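Workshop Notes: Why the Estgate arm was out for most of June

Members who tried to book the Lilik arm last month will have noticed it greyed out on the calendar. It is back now, with a lower speed limit and a new step in the start-up sheet. Quite a few people asked what happened, so this is the full account.

The arm at Estgate does the sorting trial for the Zirnatthorpe parts library. It picks small moulded pieces out of a bin, turns them to the wrist camera, and drops them into trays. On a normal run it gets through 361 pieces before the bin needs refilling. It had been doing that without much fuss since autumn.

Partway through an afternoon run the arm drove towards the back panel of the bin enclosure and kept going. The panel is light coloured and glossy, and it was fitted in May to replace the old dull one, which had cracked. The arm should have stopped 115 mm short of it. It stopped when the force limit tripped, with the outer housing of the gripper pressed on the panel. The operator at the bench hit the e-stop a moment later. Nobody was inside the guard and there were no injuries. The panel bowed and two of its clips let go.

The first guess was a bad encoder, and we lost a week to that. The encoder was swapped, the joints were homed again, and everything checked out within tolerance. We ran it empty 25 times and it stopped where it should every time. Then we put parts back in the bin, turned the bench lamp on, and it overran again on the fourth pick. That time it was set to crawl, so it only nudged the panel.

The lamp turned out to be the clue. The depth estimate comes from the wrist camera, and the software looks for fixed detail to measure from. On the old panel there was plenty of that. On the new one there is next to nothing once you get close, apart from reflections. The perforated plate on the gripper has a regular pattern of holes, and with the lamp on, something very like that pattern shows up as a row of white streaks in the camera view. Our best explanation is that it is the plate mirrored in the panel. The software locked onto the streaks and took them for something solid. A reflection sits as far behind the shiny surface as the real thing is in front of it, so the arm believed it had a good deal more room than it did. 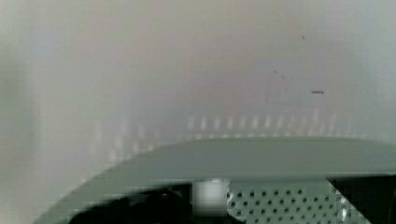
Wrist camera view close to a pale surface, with the row of white streaks just above the gripper housing.

There are a few small dark marks on the right-hand side of that view as well. We wondered if the software might have used those instead, but they did not turn up among the points it was tracking in the log. They could be dust or blemishes. Either way, the lens cover and the panel both go on the weekly cleaning list.

The colleagues at Buenaventura run the same model and had seen odd depth readings near polished trays, though never a contact. They sent us their settings, which were a real help. Their version throws out any reading that jumps by more than a set amount between one picture and the next, and we have copied that over.

What has changed at Estgate:

The glossy panel has been covered with a matte sheet printed with an uneven speckle, so the camera has something to measure from.

There is now a hard stop in the controller at the back of the bin. It works from the joint positions and pays no attention to the camera. This should have been there from the start. It was left off when the enclosure was rebuilt, and the checklist we used did not ask for it. The checklist has been fixed.

Top speed near the panel is down to 122 mm per second. Runs will take a bit longer, so please allow for that when you book.

The bench lamp has been moved to the side and its bracket is locked off. Please leave it there -- if you need more light, use the overhead switch.

We also found that the low-confidence warning had been popping up on the operator screen for days before the contact. It was set to clear itself after a few seconds, and people had got used to seeing it flicker past. It now stays up until someone dismisses it, and the arm holds still while it is showing. If you get one, write it in the logbook with the time and what was in the bin, even if the next pick goes fine.

Anyone trained before June needs to read the new start-up sheet and initial it before their next session. It is in the blue folder beside the controller. The spare panel clips are on order, and two of the current ones are held with cable ties, so go easy when you take the cover off.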